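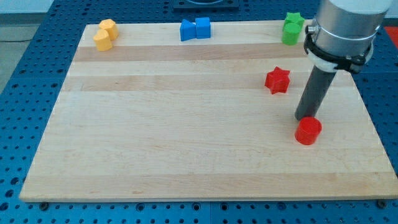 Section 4. Sorting Cell: Set-up, Shift Use and Changes to Operator Duties

4.1 Scope

Section 4 covers the Kernirer tabletop sorting cell as installed in the Darken kitting room. It applies to operators who previously sorted parts by hand at the packing bench and who now run the cell, and to the shift leads who assign them. Mechanical installation of the arm is covered in Section 2. Network settings are in Section 3.

Revision 06/12/2023. Replaces the July issue, which did not include 4.5 or 4.6.

4.2 Terms used

Board: the flat wooden work surface on the perforated table.
Rod: the cylindrical tool at the end of the arm. The rod pushes parts across the board. It does not grip or lift.
Group: a set of parts of the same color, brought together at one place on the board.
Training parts: the colored prisms, cubes and cylinders supplied in the Assefa kit. Product parts are not to be used until the operator is signed off under 4.6.

4.3 Preparing the board

1. Put the cell in HOLD at the Flestow panel. Wait for the HOLD lamp to stay lit without blinking.
2. Check that the board lies flat on the table and does not rock when pressed at the corners.
3. Check the fasteners at the front edge of the board. Tighten by hand, then one quarter turn with the supplied key.
4. Wipe the board with a dry cloth, following the direction of the wood strips. Do not use spray cleaner or wax. A change in surface friction changes how far a part travels when pushed.
5. Place the training parts anywhere on the board with a clear gap between them. They do not need to be in any order or face any direction.
6. Remove labels, gloves, pens and other loose items from the table.
7. Check that cables on the floor are clear of the operator's standing position.

NOTE: Darker strips in the wood are part of the board. They are not zone lines and the software does not use them.

CAUTION: Do not move the board to make room for other work. If it has been shifted, run the position check in Section 3 before the next cycle.

4.4 Running a color grouping cycle

1. At the panel, select SORT, then COLOR.
2. Confirm that the number of parts on the screen matches the number on the board. If it does not, press RESCAN. After 2 failed scans, call the shift lead.
3. Step back behind the floor mark.
4. Press START. The arm lowers the rod to the board beside the first part and begins to push.
5. Stay within reach of the stop button for the full cycle. The operator may do paperwork during this time but may not leave the room.
6. When the panel shows COMPLETE, press HOLD before reaching over the table.

WARNING: The rod may pause close to a part for several seconds while the next push is calculated. A paused arm is a live arm. Do not reach in to nudge a part.

NOTE: Parts in a finished group may stand side by side or one in front of the other. Shape is ignored in COLOR mode, so a star and a cylinder of the same color are a correct pair.

4.5 Faults handled by the operator

Part on its side. Press HOLD, stand it up, press RESUME. Triangular parts may be left lying down.

Part against the board edge. Press HOLD and move it inward by at least one part width.

Part off the board. Press HOLD, return the part to any open area, press RESCAN, then START.

Code 476. The rod has met more resistance than the set limit. Press HOLD. Look for debris under the part and inspect the rod tip. If the code comes back, tag the cell out and report it. Do not raise the limit.

All faults go in the cell log with the time and the action taken. The log replaces the hand tally sheet.

4.6 Changes to operator duties

Hand sorting at the packing bench ends on each shift when that shift has 2 signed-off operators. Until then, both methods run and hand sorting has priority for rush orders.

Sign-off requires 100 supervised cycles with the training parts. Cycles stopped by the operator for a good reason count toward the total. Stopping the cell is not recorded as an operator error.

The following tasks move from the operator to the cell: color grouping, part count and end-of-batch tally.

The following tasks stay with the operator: loading the board, checking parts for damage, clearing faults, and deciding whether a batch is released. The panel shows COMPLETE when the groups are formed. It does not check part quality.

Operators assigned to the cell keep their current job grade and break schedule. Standing time at the cell is limited to one half shift, after which the operator rotates to packing or receiving. Shift leads enter the rotation on the board outside the kitting room before the shift starts.

Cycle times shown on the panel are for maintenance use. They are not to be used to set individual targets.

4.7 End of shift

1. Let the current cycle finish, or press HOLD.
2. Select PARK and wait until the arm has stopped moving.
3. Return the training parts to the Assefa tray and check them against the list in the lid.
4. Sign the log and turn the panel key to OFF.
5. Hand the key to the incoming operator or the shift lead. The key does not stay in the panel.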